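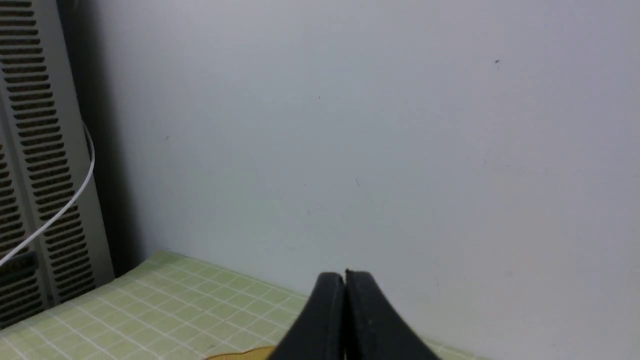 Green and White Tables Go In at the Kurkatach Reading Room

November 2020

The back room of the Kurkatach Reading Room is open again with new table settings, a repainted wall and a display of household glass and plastic from the Plidmont collection. The room had been shut since March, when work began on the wiring and the window frames.

The wall is now a pale gray. The old color was a dark cream that had yellowed above the heater, and two coats were needed to cover it. A few small marks remain and will be touched up when the paint order for the front hall comes in. Nothing will be hung there this season.

The tables have been done in light green with a grid of white lines. The pattern was picked from samples sent by Gatari, a supplier in the next county that also provided the chairs. Regular visitors were asked to choose between the green and a plain blue, and 39 of them sent in a slip. Green won easily.
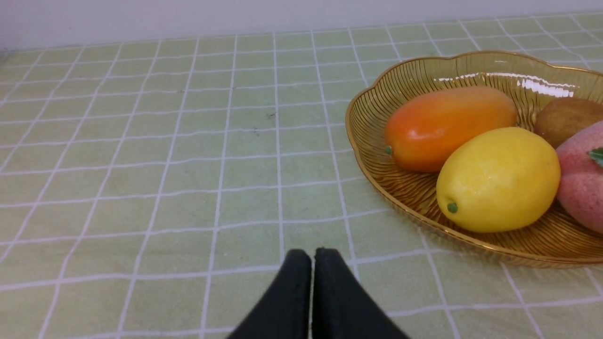
Fruit bowls on loan until spring

Most of the items on loan are everyday tableware. The one with the best spot is a shallow amber bowl with a wavy rim and fine ribs running out from the center. It holds artificial fruit, including an orange mango, a yellow lemon and a pink peach with a fuzzy skin.

Bowls of this shape were common in Kurkatach kitchens, and a good many visitors will have eaten from one or been told not to touch it. The lender's notes do not give a maker or a date for this one. They do say it spent years on a sideboard with wax fruit in it, and that the wax fruit was thrown out after a hot summer.

The loan covers 20 items. Smaller pieces will be changed over during the winter, and the amber bowl will stay until the end of the loan. Visitors may sit at the tables as usual but are asked to put drinks on the side shelf.

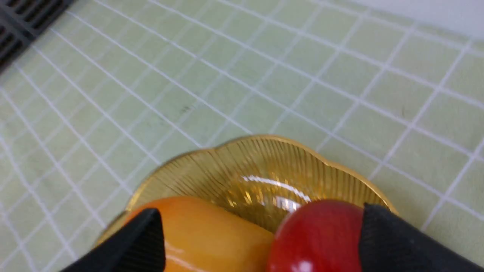

2 min read

Opening hours for the back room are the same as before the work, from ten until four, with a late closing on the first evening of each month. Entry is free. Bags can be left on the hooks by the front desk, and the side door has been fitted with a lower handle.

The room can take up to 100 visitors over the course of a day under the present rules, with a small group inside at any one time. Groups should call ahead. School visits are on hold and will be listed on the notice board when they start again.

Cloths and soft cleaning supplies for the display come from Amaral, the hardware store across the street. The ribbed pieces are dusted in the morning before the doors open, as the grooves show every bit of lint.

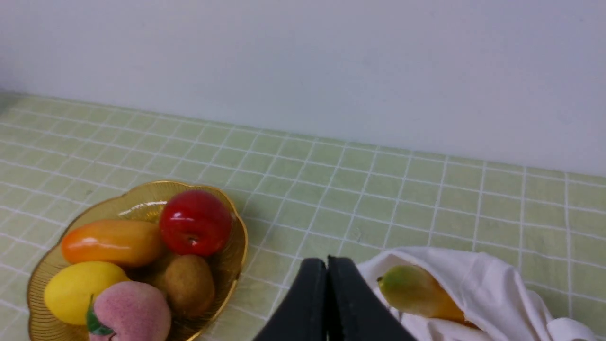
Anyone with similar tableware at home is welcome to bring it in for a small local section planned for the front hall. Pieces should be clean and labeled with the owner's name and phone number. Chips and scratches are fine. Real fruit cannot be accepted, and neither can anything with a cord.

Forms are at the desk.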